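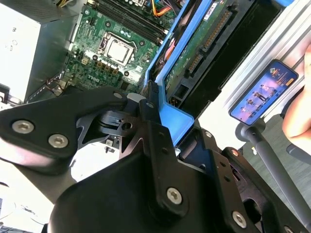

Elaine Xavier told us that she had kept every reply card from her wedding in a biscuit tin, and that the ones she went back to were never from the people at the top table but from the people asked only for the evening, "because they'd had to think about what to put, hadn't they, when they knew they weren't getting the dinner."

Figure 3. An open desktop computer case with a gripper of black metal plates and silver screws.

4. The evening guest and the reply card

We have let Elaine go first in this section because her remark set us off on the part of the work we had least expected to enjoy. When we planned the Usetholm study we thought of the reply card as a dull sort of thing, a slip that says yes or no and perhaps asks for the fish, and we meant to use it mainly to check what couples remembered about their guest lists. The cards soon became a subject in their own right, and the evening cards most of all. People write on them. They write round the edges, over the printed lines and on the back, and a good deal of what they write has to do with a question which the invitation has raised and politely left alone, namely how close the guest is thought to be.

4.1 Two kinds of asking

The practice of inviting some people to the whole day and others only to the party afterwards is so ordinary in Usetholm and Fivstead that most of those we spoke to had trouble seeing why we would ask about it. The two towns share a bus route, a secondary school and a long habit of marrying each other's children. Usetholm has a population of 4000 and Fivstead rather fewer, so that a bride or groom from either place will have been taught, had their teeth looked at and been sold shoes by people they must now sort into one list or the other. Milagros Paredes described this to us as the worst fortnight of her engagement. She and her husband wrote names on scraps of paper and moved them back and forth across the kitchen table, and her mother, coming in to put the kettle on, moved some of them back again.

The couples gave us the reasons one would expect. The meal is dear, the room is only so big, and a church or register office holds what it holds. We have no wish to wave these away, for they are plainly true, and several couples went through their sums with us in a manner that made us feel the pinch ourselves. Still, money and chairs settle only how many people can come to the dinner. They don't settle which people, and it is here that the talk in our interviews grew slower and more careful, with a good many sentences that were begun and then begun again from the other side.

Cousins were nearly always asked for the day, even those whom the couple had not seen since they were small. Workmates were nearly always asked for the evening, including some the couple ate lunch with all week long. Neighbours were the hard case. A next-door neighbour might be a day guest at one wedding and an evening guest at the next on the same street, and the difference seemed to lie in small past kindnesses, such as a spare key held or a dog walked during an illness, which the couple could call to mind at once when we asked and which the neighbour, when we were able to ask them as well, had now and then forgotten altogether.

4.2 The cards themselves

Our set of cards comes from the families who took part in the interviews and from others who heard of the study and got in touch. It holds 715 cards, of which 137 are replies to evening invitations. The small share of evening cards needs a word of warning. Many couples send no reply card at all with an evening invitation and are content with a telephone call or a message, or with whoever turns up at the door of the Inder Rooms with a bottle under one arm. The evening cards we have therefore come from couples of a fairly orderly turn of mind, and we would ask the reader to bear that in mind in all that follows.

We read each card twice, with a gap between readings, and noted anything written on it beyond what the printed wording called for. We did not try to score the warmth of a message. We had a go at this early on, with a scale drawn up by Patricio Bravo, and found that the two of us who were reading could agree very well about coldness and hardly at all about warmth, one reader taking three exclamation marks as affection and the other as hurry. The scale was put away, and we have since kept to plainer matters: whether there is a message, to whom it is addressed, and what it is about.

Day guests tend to write little. A tick, a name, a note about nuts. When they do add something it is most often a practical question about parking or the hour of the service, and they put it without any fuss, as one might to a member of the family, which of course many of them are. Evening guests write more, and they write about the day they will not be at. They hope the weather is kind for the church. They will be thinking of the couple at two o'clock. They can't wait to see the dress, and one adds in brackets that she knows it will have had a few hours' wear by then. A man in Fivstead, replying to the wedding of his former apprentice, wrote that he would stand at the end of the lane to wave the car past, and would then go home for his tea and come back in his good jacket.

We were very taken with this last card, and we are aware that being taken with something is a poor reason to build upon it. What we would say is that it belongs to a sizeable group. Guest after guest finds some way of being present for the earlier part of the day while making it quite clear that no seat is looked for. We have come to call this keeping to the lane, after the card, and we find it a more useful notion than that of the slight, with which earlier writing on guest lists has been chiefly concerned.

4.3 Hurt, and where it goes

None of this is to say that people are not hurt. Aitana Barroso spoke to us at length of an evening invitation from a friend she had shared a bedroom wall with for most of her childhood, in a terrace where one could knock goodnight. She replied with a card so cheerful that the bride showed it to her bridesmaids. She then went to the party, danced, stayed until the lights came up, and did not speak of it to anyone until she spoke of it to us. The card is in our set. We had read it, both times, as a happy one.

It seems right to be open about what this does to our reading. A card is written for the person who will open it, and that person is busy, fond, tired and about to spend a lot of money. Writers know this and are kind. If there is a sore place it is more likely to show in what is left off, and cards are very poor at telling us about that. We therefore lean on the cards for the forms that kindness takes and on the interviews for what lay beneath it, and where we have only the one without the other we have tried to say so.

Gifts offer a little help. Several evening guests were unsure whether a present from the list was called for, and in both towns a way round has grown up in the shape of the Ķēniņš voucher, from the bakery by the Usetholm bus stop. It can be given in a small sum without looking mean, it can be slipped inside a card, and it will be spent on a Saturday loaf like anybody else's money. Couples told us that they could guess, before opening an envelope, which guests would have chosen one. Two of them had fed themselves through most of their first winter on evening guests' bread, and remembered exactly whose.

4.4 Invitations changed late

A last group of cards deserves some room. When a day guest drops out, couples will sometimes move an evening guest up, and this has to be done with great tact and very little time, the caterer's final numbers generally falling due before anyone is ready for them. Those moved up rarely get a fresh invitation. They get a telephone call, often from a parent, and often opening with some other matter entirely. In the few cases where a second card was sent out and came back, the message on it is shorter than the one on the first. The same hand that had filled the back of the evening card with good wishes for the church now puts a tick, a name, and, on one of them, "no mushrooms please".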